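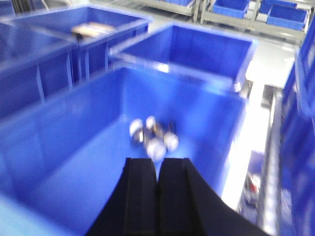 4. First picks from the blue bins

Now the fun part! By this point the Adari gripper is mounted, homed and talking to the Eninen controller, so let it pick something.

4.1 Put a few small metal parts in the bin nearest the arm and spread them out a little. Round, shiny faces are hard on the wrist camera, and they make a great first test.

4.2 Set approach speed to 5 percent and run PICK TEST. Keep one hand near the stop button.

4.3 When five picks in a row go well, raise the speed one notch and run it again. Watching it get quicker is very satisfying.

Note: Jaws first, cup second. The Adari has both, and the test routine expects them in that order.

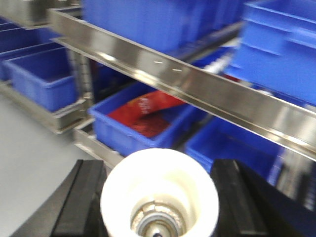 Written by the Eker cell set-up author

4.4 Switch to the suction cup for bags and pouches. A crumpled red package in an open bin is a good target: aim for the flattest patch you can find and let the cup settle before you call for vacuum.

4.5 Open the jaws fully before the cup goes in. On the lower shelf level, check that the fingers clear the steel rail at every bin position.

CAUTION: Never reach into a shelf bin while the arm is enabled, even at 5 percent.

5. Checking the work surface

5.1 Clear the middle of the table and brush off any lint. Stand the white-ended metal fitting at the right edge, upright on its white base, with its small silver pin pointing in toward the center.

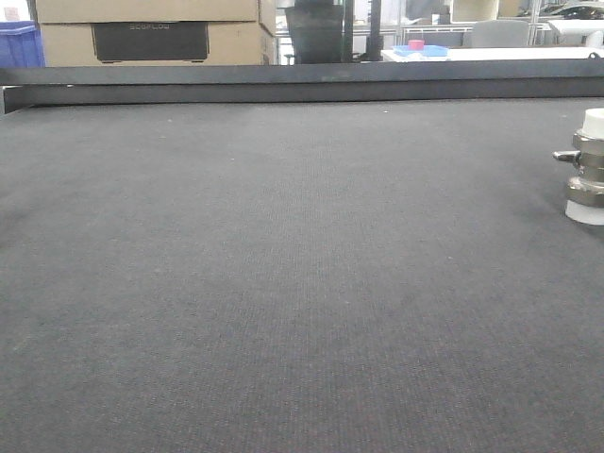
Shin Automation Team, Cell Guides

5.2 Run TABLE SCAN. The controller stores 264 points and reports a flatness score out of 1000. Anything over 900 is lovely.

5.3 If the score is low, press the surface flat by hand along the far rail and scan again.

5.4 Move the arm out over the table with the jaws spread and look at the cable where it crosses the white housing. It should curve smoothly and stay out of the cup opening.

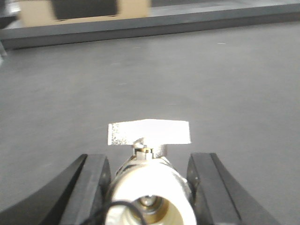
Turn the wrist slowly through its full travel, both ways, and stop if the cable pulls tight at any point. Check the screws on the silver collar too, then save the profile. We repeat this every Tuesday.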